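Warkix 8 portable inverter generator, two winters in

We bought the Warkix after the May storms took the power out for two nights and I learned what a chest freezer full of lamb costs. It was $1570 from Pešek, delivered to the kerb and not one centimetre further.

It starts on the second pull, or the ninth if you've forgotten the fuel tap. Noise is tolerable from the far side of the shed. It runs the fridge, the freezer, the modem and a kettle, though the kettle makes it groan like my uncle leaving a couch.

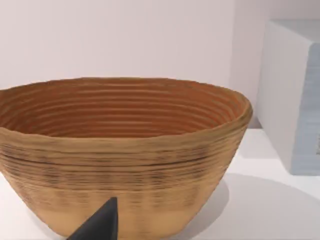 Big ridged bowl, tan outside and more orange within.

Gripes: the fuel gauge is a work of fiction, and the manual was translated by somebody with a grudge. The wheels are fine on concrete and useless on lawn. Pešek did answer my email about the missing funnel - they sent another manual.

Would I buy it again? Probably, grumbling. Four stars, and the fifth is still in the post with my funnel.

Benedicta Mahama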